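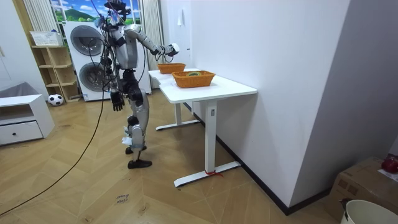

果物と事務用品の仕分け。公開見学日のデモ室にて。

発表者用メモ
題目:かご2つの仕分けデモを一日続けてわかること(Bramadthorpe 公開見学日の報告)

スライド1 表題
表題を出したまま始める。自己紹介は短く。所属と、今日話す範囲だけ言う。
範囲は、2018年12月15日に Bramadthorpe で行われた Norkeo の公開見学日のうち、仕分けデモの部屋に限る。歩行の展示と講演会には触れない。講演会の内容を聞かれたら、同僚の出張報告のほうを案内する。
私は見学者として入り、午後は記録の手伝いに回った。そのため、前半は見た側の話、後半は記録を読んだ側の話になる。途中で立場が変わることを最初に断っておく。

スライド2 背景
Norkeo が進めている Clondunow という計画の一部として、家庭に近い部屋で机上の物を分類させる課題がある。ヒューマノイドに、机の上の物を種類ごとにかごへ入れさせる。分類先は果物と事務用品。
課題自体は易しい。研究室の条件なら、易しすぎて論文の主題にはならない。今回見たかったのは、人が出入りする日に同じ課題を続けたとき、どこから崩れるかという点。
ここで聴衆に課題の難しさを説明しすぎないこと。把持をやっている人が多い会場なので、すぐ次に進む。

スライド3 部屋
デモ室は小さい。壁際に白い机を置き、ロボットはその前に立つ。床は木の寄木で、滑りは問題にならなかったと聞いている。
机の後ろは無地の壁。視覚系には有利な条件になる。質疑で必ず指摘されるので、先に認めておく。背景に棚や窓が入る向きに机を置けば、結果は変わる可能性がある。変わるかどうかの試験は、この日は行っていない。
部屋には洗濯機や棚、カーテンなどがそのまま置いてある。作業の対象外だが、見学者の立ち位置はこれらで決まってしまう。机のそばに立てる人数が限られるので、見学は入れ替え制だった。私の回は19人。全員が一度に机を見ることはできず、途中で前後を交代した。
見学者の線は床のテープで示してあった。線の手前から机上の小物を見るのは難しい。設備側のディスプレイに頭部カメラの映像を出してほしい、という要望が午前のうちに出て、午後から出すようになった。

スライド4 課題の定義
図を出して、手順を読み上げる。
・机の上に物を並べる。並べ方は係が決める。
・ロボットは物を一つ選び、つかみ、対応するかごの上まで運び、離す。
・物がかごの外縁に触れて外に落ちた場合は失敗とする。
・かごの中に入れば、向きや位置は問わない。
・分類を誤って反対のかごに入れた場合も失敗とする。
・途中で人が物に触れた場合は無効とし、数えない。
最後の項が後で効く。無効をどう扱うかで成功率の見え方が変わるため、ここはゆっくり読む。

かごのラベルは手書き。片方に fruits、もう片方に office supplies と書いた紙類が机の上に置いてある。ロボットはこれを読んでいない。分類先はあらかじめ左右で与えてあり、ラベルは人間の側のためにある。ここは誤解が多かった。見学者の多くが文字認識の展示だと思って見ていたらしく、係の説明が毎回そこから始まっていた。
次回はラベルを外すか、説明板に一行足すか、どちらかにすべきだと意見を出しておいた。返事はまだ来ていない。

スライド5 物の選び方
並べる物は、バナナ、赤い果物、テープ、細長い筆記具の類。
選定は Villads Kirkegaard が担当した。基準を聞いたところ、形が互いに似ていないこと、指の開きの範囲に収まること、落としても壊れないこと、という答えだった。
難度の順序は、当日の記録から見ると次のようになる。
丸い物は指の間で転がりやすい。ただし接触面が大きいので、いったん収まれば運搬中に落とすことは少ない。
湾曲した物は、つかむ位置で姿勢が大きく変わる。端をつかむと離すときに回転し、かごの縁に当たる。
輪の形をした物は、平らに置かれていると高さが足りない。指先が机に触れる前に停止条件が働くことがある。
細い物が最も難しい。机面との隙間がほとんどないため、指先の高さの誤差がそのまま失敗になる。
ここで高さ誤差の図に切り替える。図の縦軸は指先と机面の距離、横軸は時刻。線が水平になる区間が接触待ち。聴衆には、この区間の長さが物によってばらついていることだけ見てもらえばよい。細かい値は配布資料に入れてある。

スライド6 制御の構成
構成は三段。
上段が対象の選択とかごの割り当て。中段が手先の目標軌道の生成。下段が関節の追従と接触時の停止。
上段と中段の間を受け持つのが Opoku というソフトウェアで、頭部カメラの画像から物の位置を出し、手の接近方向を決める。学習に使った実演は2,514件。すべて同じ型の机で取ったもので、家庭内の照明条件は一部しか含まれていない。
実演の収集方法について質問が出たら、人が遠隔で腕を操作して取ったと答える。操作装置の詳細は先方の許可を得ていないので話さない。
脚はこの課題では動かさない。立った姿勢を保ち、腕と手だけで作業する。立位の保持は別の制御が受け持つ。腕を前に出すと重心が動くため、立位側の補償が遅れると手先の位置に誤差が出る。机の奥に手を伸ばしたときに誤差が大きいのは、主にこの影響だと説明を受けた。私のほうで記録を見た限り、奥のかごへ運ぶ試行で停止位置のばらつきが大きく、説明と矛盾しない。ただし視覚の誤差と分離した測定はしていないので、断定は避ける。

スライド7 接近の考え方
このスライドは時間をかける。
四本の指をそろえて伸ばし、親指を横に張り出させた形から接近する。物の横に手を置き、隙間に物を収める方向へ動かしてから閉じる。真上から指を下ろす方式に比べ、隣の物を倒しにくいという利点が先方の資料に挙がっている。
代わりに、物の横に手の幅だけの空きが要る。物どうしの間隔が詰まると接近経路がなくなり、上段が別の物を先に選ぶ。選び直しに時間がかかり、見学者からは止まっているように見える。 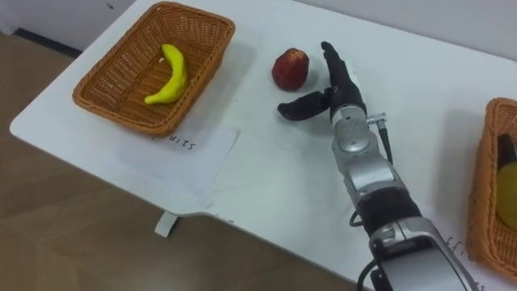

Gordon Penner からは、見学者に見せるなら止まっている時間の理由を画面に出すべきだ、動きの速さよりもそちらのほうが先に直せる、という指摘があった。経路を探しているのか、接触を待っているのか、異常で止まったのか、外からは区別がつかない。自分も最初の停止では係の顔を見た、とのこと。

この指摘には同意する。安全上も意味がある。停止の種類がわからないと、人は近づいて確かめようとする。午前中、線を越えかけた見学者がいたのは停止中だった。係が声をかけて戻ってもらい、その試行は無効として処理された。
先方の内部画面には状態名が出ている。英語の略号で、見学者には読めない。これを短い日本語の文にして外側のディスプレイに出すだけなら、大きな改修にはならないはず。もっとも、これは外から見た推測なので、工数については何も言わないこと。

スライド8 数え方
当日の試行は109。無効を除いた後の数字である。
無効の内訳は記録用紙に残っているが、書き方が係によって異なる。人が触れたと書いてあるもの、やり直しとだけ書いてあるもの、時刻だけのものが混じる。やり直しとだけ書かれた行に失敗が紛れている可能性は否定できない。
このため、今日は成功率を一つの数字で示さない。示せという要求は出ると思う。その場合は、分母の定義が当日の途中でそろっていなかったと答える。
午前と午後を比べた表も一度作ったが、取り下げた。午後は私自身が記録に入っており、書き方が午前より細かい。比較すると、記録者の差を測ることになる。

スライド9 失敗の型
図の左から順に説明する。

第一の型は把持の空振り。指が閉じたが物が入っていない。細い物で目立つ。手を戻してから位置を取り直し、再び接近する。再試行の上限に達すると上段がその物を後回しにする。

第二の型は運搬中の脱落。持ち上げた直後に起きるものと、かごの手前で起きるものがある。前者は握りが浅い場合。後者は腕の減速に伴う揺れで、つかみ方が端に寄っているときに出る。湾曲した物の事例が該当する。

第三の型は縁への接触。かごには高さがあり、縁が外に少し開いている。運搬高さは縁より上に設定してあるが、長い物の一端が下がっていると縁に当たる。先方は物の形ごとに余裕高さを変える案を持っている。当日は全部同じ値だった。

第四の型はかごの移動。物を離すとき、あるいは手を引くときに指がかごに触れ、かごがずれる。ずれ自体は失敗に数えない。しかし、分類先の位置は最初に与えた値を使っているため、ずれが重なると次の物を入れる位置が縁に寄る。係がときどき手で直していた。
ここは強調する。手で直した時刻が記録にない。デモとしては問題なく進むが、一日続けた記録として読むと、途中で条件が戻されていることになる。かごの位置を毎回画像から取るのが本筋で、当面の処置なら滑り止めを敷く方法もある。後者は見学者から出た意見だった。

第五の型は分類違い。記録上は見当たらない。左右の割り当てを物の種類ごとに固定しているので、種類の認識を誤らない限り起きない。種類が少ないことの結果であり、認識性能の根拠にはならない。

スライド10 見学者との関係
公開日の特性として、人の動きが条件に入る。
まず影。机の前に人が集まると、照明の当たり方が変わる。位置推定への影響を心配していたが、当日の記録からは関係を読み取れなかった。影の記録を取っていないので、影響がなかったとも言えない。
次に声。音声入力は使っていないため、話しかけても動作は変わらない。それでも話しかける人は多い。係は特に止めていなかった。
三つ目は物の差し替え。自分の持ち物を置いてほしいという要望が何度かあり、係はすべて断った。学習に含まれていない物を置いた場合の動作が確認されていないため、という説明だった。説明としては正しい。ただ、見学者が知りたいのはその場合の動作なので、専用の時間帯を設けてもよいと思う。やるなら、距離を広く取り、試行の集計から完全に外す。
最後に配線。上体から床に黒いケーブルが出ている。見学者が踏まない側に逃がす配置になっており、これは前回からの改善点だと聞いた。前回とは5月の内部公開のことで、私は参加していない。

スライド11 準備作業
見学の裏側で必要だった作業を順に読む。聴衆の中に公開日を予定している研究室があるはずなので、省略しない。
開始前に手首のカメラではなく頭部側の校正を確認する。机の天面を基準に取り、高さのずれを見る。机を動かしたら取り直し。
かごを置き、位置を登録する。登録後に動かさない。
物を並べる。並べる範囲は机の中央寄りに限る。端に寄せると肘の可動範囲に近づき、姿勢が不自然になって見学者からの質問が増える。
一試行を人のいない状態で流す。
入れ替えの間に関節温度を見る。腕を上げたままの待機が長いと肩が温まるので、説明が長引く回では腕を下ろして待たせる。
非常停止の担当を決める。説明担当との兼務は不可。当日、この点は守られていた。
終了時に物を机に戻し、記録用紙の時刻とログの時刻を照合する。この照合が午前の回では行われていなかった。後から合わせる作業に、見学そのものより長い時間がかかった。

スライド12 一回の流れ
ここは動画を流す予定。再生できなかった場合は口頭で済ませる。
係が机に物を置いて下がり、開始を告げる。ロボットは腕を机の上に移し、対象を選ぶ。手の形を作り、横から寄せ、閉じる。持ち上げて確認し、かごの上まで運び、開く。次の物に移る。机の上に対象がなくなったら腕を戻す。
順番は固定していない。経路の取りやすい物から選ぶため、果物と事務用品が交互になることもあれば、一方が続くこともある。見学者には、先に果物を片づけてから事務用品に移るものと思っている人がいた。人間がやるとそうなりがちだからだと思う。

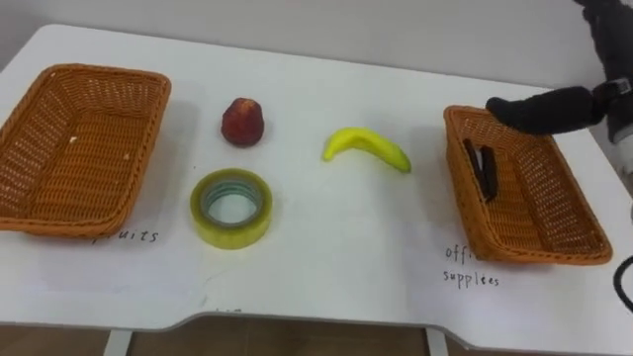

公開日に失敗した試行は、学習データに加えたのですか。
加えていません。記録の書式がそろっておらず、かごを手で直した時刻も残っていないため、先方では評価用にも学習用にも使わず、運用の資料として保管しています。

この問答は当日の最後に出たもの。同じ質問が今日も出ると思うので、スライドに入れてある。補足を求められたら、失敗の記録自体は価値が高いと言ってよい。使うためには、少なくとも停止の種類、再試行の回数、人が介入した時刻の三つが同じ時計で残っている必要がある。

スライド13 改善案
先方に渡した案をそのまま出す。優先順に並べてある。
・人が机に触れた時刻を、係が手元のボタンで記録する。紙に書かせない。
・無効と失敗の区別を、開始前に全員で読み合わせる。
・停止の種類を外側のディスプレイに文で出す。
・かごの位置を試行ごとに取り直す。できない場合は固定する。
・細い物の接近高さを、他の物と別の値にする。
・ラベルの役割を説明板に書く。
Kirkegaard の返答は、上の二つは次の公開日から実施、かごの位置は Opoku の改版待ち、細い物については値を分けると別の物で調整が増えるので保留、というもの。
保留の理由は理解できる。値を物ごとに持つと、物を増やすたびに調整が要る。接触の検出を指先側で改善し、共通の値のまま済ませたいというのが先方の方針。私は、公開日だけなら分けてよいと考えている。ここは意見が割れたまま。

スライド14 この報告の限界
読み上げるだけでよい。
一日だけの観察である。部屋は一つ、机は一つ、ロボットも一台。
物の種類は少なく、背景は単純。
午前は見学者として見ており、計測をしていない。
先方のログのうち、閲覧できたのは状態遷移と手先位置に限る。関節トルクと画像は見ていない。
失敗の型の分類は私が行い、先方の確認を受けたが、第二の型と第三の型の境目には異論が残っている。縁に触れたあとで脱落した場合をどちらに入れるか、という問題。今回は最初に起きた事象で分けた。

スライド15 予備:よく出る質問への備え
時間が余った場合だけ使う。

両手を使わないのか。この課題では片腕ずつしか使わない。両腕を同時に机上に出す動作は、干渉回避の検証が済んでいないため公開日には出さない方針とのこと。

二脚である必要はあるか。この課題だけなら必要ない。据え置きの腕で足りる。Clondunow は部屋の中の移動と作業を同じ機体で行う計画なので、作業単体の試験も同じ機体で行っている。費用対効果の議論になったら深入りしない。

速さはどうか。人の手作業より遅い。速度の上限は見学者との距離を考えて低く設定してあり、当日の値を性能として引用しないよう先方から頼まれている。

手の耐久性は。指の表面の摩耗は見学日の範囲では問題になっていない。交換の周期は聞いていない。

家庭で使えるか。計画の目標ではあるが、時期は発表されていない。私から見通しは言わない。

進行メモ
スライド7と9に時間を使う。6は聴衆の反応を見て縮めてよい。
動画の音声は切っておく。係の私語が入っている。
配布資料の高さ誤差の図は、軸の単位が初版で抜けていた。差し替え済みのほうを配ること。
Penner の指摘を紹介することについては本人の了解を得ている。
終了後、記録用紙の書式がほしい人には後日送る。名刺の裏に「書式」と書いてもらう。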